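**Workshop tips: getting a bench arm to tidy up after you**

I've been working through the Plerano starter kit, which lets you lay out your own table on screen and try every pickup in simulation before you bolt anything down. I love it! My end-of-day mess is the perfect test (meter, little boxes, whatever else lands there), and these habits have helped most:

- Put the mounting plate near one side of the table, so the long reach goes over your stuff.
- Leave a hand's width between small items.
- Stop above each object and check the gap before you lower the fingers.

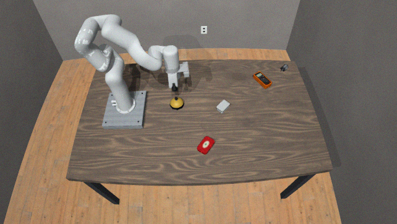
*Fingers close together just above the yellow bell-shaped piece, orange multimeter farther back.*

Round tops are the fussy ones. Come straight down, go slow, and save the height once you like it! For flat things lying at an angle, turn the wrist to match before you drop (I skipped this for 3 evenings and grumbled a lot).

A-yeong Ok wrote in to ask about the Cavach add-on. It stores 1,000 saved positions, and I've used 4, so start with the basic kit and play.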